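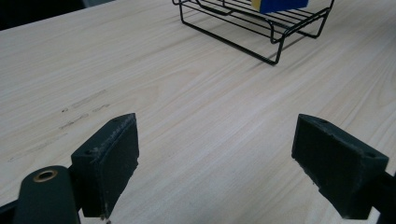 8 March 2019

Back on the Elta's galley refit today. The Festwood hinges finally turned up, so I got two locker doors hung before lunch and they swing great (no squeak this time!). The charter people at Ametti want her ready for guests by October, which sounds generous until you look at the job list – 328 lines and growing.

Watermaker pump is still tripping its breaker after around 5 minutes. Swapped the fuse holder, no change. Going to ask Siriwardena for the wiring sheet before I touch anything else. Salon cushions can wait.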